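Plokside Readers Help > Series and reading order

Where to start with the Javovside books?

Phyllis Lightfoot
My library has the Javovside series by Cropper as e-books, but only some of them, and the app lists them in a different order than the publisher does. I borrowed The Salt Courier because it was the one available and got 90 pages in before I worked out that the captain and the smuggler had been married in an earlier book. Should I stop and go back, or does it matter? I like space romance but I don't like being spoiled. Also, is the novella part of the main story or an extra?

Hanne Kettunen
The Salt Courier is Book 2. Book 1 is Callunport, and you do want to read it first. The whole plot of Callunport is whether the marriage is real or a cover for the job, so you already know more than you should, but there is a second thread about the missing freighter that Book 2 hardly mentions. That part will still be new to you.

The app order is wrong because it goes by the date each e-book was added. Callunport was reissued with a new cover after the others came out, so it lands at the bottom of the list. If you open the details page for each title, the series number is usually given under the author's name. 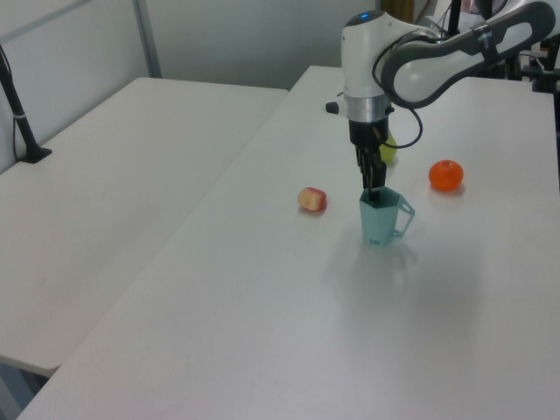 The novella is called Thirty Days to Dock. It takes place between Books 2 and 3 and follows the ship's doctor. You can skip it and still understand Book 3, but the doctor behaves very differently from then on and a lot of readers found that confusing. It's short, 32 chapters but most of them only a page or two.

If your library doesn't have Callunport, put in a request. Mine bought it after I asked, and I had it by November.

Darren Sowerby
I read them all out of order and it was fine. Book 3 is the best one anyway.

Narendra Kaushik
Agree with Hanne on the order. One thing to add: the paperback of Callunport runs to 300 pages and has the novella's first chapter printed at the back. Don't read that sample until you've finished The Salt Courier, as it gives away who dies at the relay station.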